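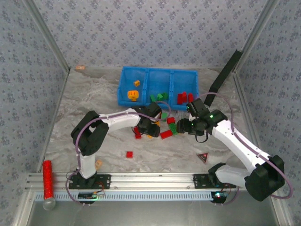 Demos aufnehmen mit zwei Armen: Bausteine nach Farbe sortieren

Nachdem mich in letzter Zeit mehrere Leute gefragt haben, wie ich meine Beispiele für den Sortier-Task aufnehme, schreibe ich das jetzt mal ordentlich auf. Ihr braucht zwei Follower-Arme, zwei Leader zum Führen, eine feste Kamera und eine Kiste mit drei Fächern. Bei mir läuft die Aufnahme über Plenix, mit anderer Software heißen die Knöpfe halt anders.

1. Aufgabe festlegen
Schreibt den Auftrag in einem Satz auf, bevor ihr irgendwas aufnehmt. Meiner lautet: "Lege die roten und grünen Steine in das Fach mit derselben Farbe." Rot kommt nach rechts, Grün in die Mitte, und das bleibt über den ganzen Datensatz so! Ich hatte beim ersten Versuch zwischendrin die Fächer getauscht und durfte danach 69 Episoden wegwerfen.

2. Arme kalibrieren
Beide Arme in die Ruhestellung fahren, Kalibrierung starten, dann jedes Gelenk einmal langsam bis zum Anschlag bewegen. Schaut dabei auf die Kabel: Die Schlaufe muss so lang sein, dass sie auch am ausgestreckten Arm nicht spannt (meine erste war zu kurz, der Stecker hat es nicht überlebt).

3. Steine verteilen
Vor jeder Episode werfe ich die Steine neu vor die Kiste. Mal liegen sie als Haufen, mal weit auseinander, mal steht einer hochkant. In die Fächer dürfen vorher ruhig schon ein paar Steine - sonst lernt das Modell nur die leere Kiste kennen.

4. Aufnehmen
Eine Episode dauert bei mir höchstens 25 Sekunden. Führt die Leader ruhig und ohne Pausen. Der linke Arm greift, was links liegt, der rechte den Rest, und in der Mitte wartet immer der rechte. Diese Regel habe ich von Marthinus Le Roux übernommen, und seitdem krachen die Greifer kaum noch zusammen. Wenn ein Stein runterfällt: einfach nochmal greifen und weitermachen, solche Korrekturen sind Gold wert.

5. Aussortieren
Ich schaue mir jede Episode in doppelter Geschwindigkeit an. Raus fliegt alles, wo meine Hand ins Bild kommt oder ein Arm ruckelt. Von 620 Aufnahmen im September sind so 134 im Papierkorb gelandet, was erstmal wehtut, aber das Training lief danach deutlich ruhiger.

Noch ein Tipp zum Schluss: Nach jeder Sitzung den Datensatz sichern und die Kameraposition mit Klebeband markieren. Wie ich die Daten fürs Training umwandle, kommt im nächsten Teil.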